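Workshop notebook – finishing bench and back room
March 6, 2000

Back in after the weekend and the first thing I did was put the kettle on and stand looking at the white tops for a good five minutes, which I suppose counts as inspection. For anyone picking up this book who wasn't here last week: we are trying to settle on one way of cleaning the gloss white panels before they go out to Lozano, because at present there are as many methods as there are people in the building, and the panels come out looking different depending on who had the cloth. Lozano noticed. They were very decent about it, but they noticed, and they have asked for something written down by June.

So this entry is mostly about wiping. I did wonder whether it deserved a whole entry, and then I spent the entire morning on it and had plenty to say, so here we are.

What we had on the bench: the Relunard cleaner at two dilutions, the Brollura cleaner straight from the bottle, plain warm water, and a drop of washing-up liquid in warm water (my mother's method, and I put it in partly out of loyalty). The test panel was number 181, a reject with a chip out of the back corner, otherwise a lovely flat piece with the full gloss on it. I marked it into strips with low-tack tape and then had to clean off the marks the tape left, so please don't do that again. Pencil ticks along the back edge do the job perfectly well.

Dirt was the usual. I put on a line of finger grease, a ring of tea, some of the grey dust from under the saw, and a smear of the paste wax that seems to get onto everything in this workshop whether or not anyone has opened the tin. Left it all to sit while I sorted the post and rang Arnen about the late hinges. They say they are on the van. They said that on Thursday too.

Results, in no particular order. Plain water lifted the tea and the dust and simply moved the grease about. Washing-up liquid took the grease off very nicely but left a bloom that needed a second go with clean water, and by then you've handled the thing so much you may as well have started again. Relunard at the stronger mix cleaned everything and then streaked like a bus window. Relunard at the weaker mix, 15 ml to the litre, was the best of the lot on everything but the wax. Brollura shifted the wax in one pass but it has a powerful smell, and I had to prop the yard door open with the paint tin and work in my coat for the rest of it.

I'm inclined to say weak Relunard for general cleaning and a dab of Brollura for wax only, followed by a rinse. Fulgencio wants to try the Relunard weaker still. He may well be right, he usually is about anything that involves using less of something, so I've left a strip at the far end of 181 for him and he can write up his own findings below mine. 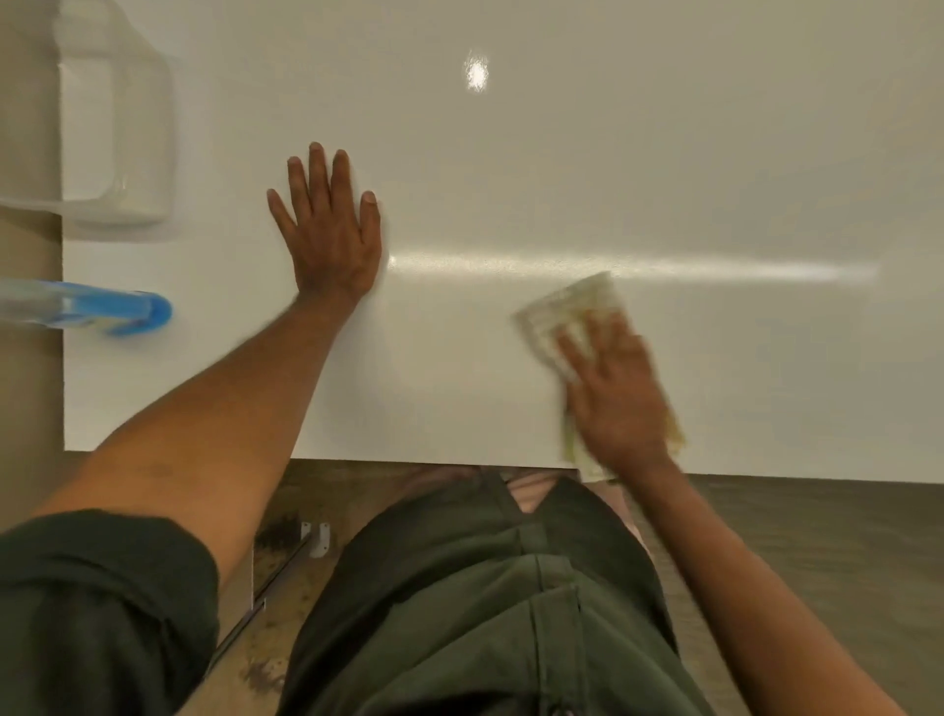 Holding the work steady matters more than I'd given it credit for. All my trials were on the bench, where the panel sits against the stop and can't go anywhere, but plenty of our wiping gets done on pieces that are standing wherever there was room to stand them, and then people push with one hand and chase with the other. A palm pressed flat on the gloss with the fingers spread is a very natural way to brace yourself, and I do it without thinking, but every fingertip is a place you will have to go back to. If you must lean on the surface, work the far side first and lift that hand away before you do your last pass, or put a dry folded cloth under it. The other thing is how the cloth is held. Bunched up in the fist like the yellow-green one, it only touches on the high folds, and you can go over the same patch again and again and still miss half of it. Fold it in four, keep it flat, turn to a clean face when the first one drags. I tried both ways on 181, same cloth and same mix, and the folded one came out better every single time.

Let the light help you as well. Gloss white looks perfect from straight above except where something bright is reflected in it, and those bright bits are where you want to be looking. Move your head until the reflection travels across the part you've just done. Any streak shows up as a sort of dullness in the shine. I went back over a strip I had been quite proud of and found a whole fan of wipe marks as soon as I crouched down and got the window into it. Humbling, for a Monday.

Bottles. I'd like us to get out of the habit of leaving things standing on the surface we're cleaning. I know how it happens, you want the stuff within reach and there's nowhere else to put it down. But a jug leaves a ring if there's so much as a drip on its base, and a spray bottle lying on its side will weep round the collar sooner or later (two of ours do, I've put a bit of red tape on them and would be grateful if somebody could find new heads). The old tea trolley is free now that the glue pots have moved. I've wiped it down and parked it by the sink. Cleaner on the top shelf, water on the top shelf, dirty cloths on the bottom, and wheel it to wherever you're working.

Cloths themselves: we're getting low. I washed the whole bag at home on Saturday and a fair few came back fit only for the floor. No fabric softener, by the way, for anyone else who takes a turn with the bag. I had one batch last autumn that smelled of lavender and left a film on every single thing it touched, and it took me far too long to work out where the film was coming from.

Order I'd suggest for the written sheet, subject to everyone having a grumble at it first:

Dust off dry, with the soft brush, into the pan and not onto the floor.
Look for wax and deal with it separately.
Spray the cloth, never the panel. The cleaner runs to the edges and sits in the joint, and we've had swelling there before.
Wipe in straight overlapping passes, far edge to near edge.
Turn the cloth and go over it with plain water.
Dry cloth to finish, hands off, then check it against the light.

I timed that at four minutes for a panel the size of 181, with no rushing. It felt slow while I was doing it – the mug of tea I'd poured at the start was still hot enough to drink, though, so it can't have been that bad.

One question I haven't settled is whether we wipe before or after the fittings go on. Before is far easier, no handles to dodge. But then whoever fits the handles puts fingerprints all over it, and we're back with the cloth. Perhaps a proper clean before and only the dry cloth after. I'll try it both ways on the next pair through, assuming the Arnen hinges ever turn up to be fitted.

After lunch I swept up the dust I'd spilled under the bench and found the missing 2 mm drill bit, which I had more or less accused Fulgencio of taking home. Apologies given and a biscuit handed over. Panel 181 is on the rack by the back wall with the ticks facing out, please leave it there until he's had his go with the weaker mix.

To do: spray heads, more cloths, ring Arnen again first thing, and ask Lozano whether they want the sheet as one page for the wall or something that goes in the box with each panel.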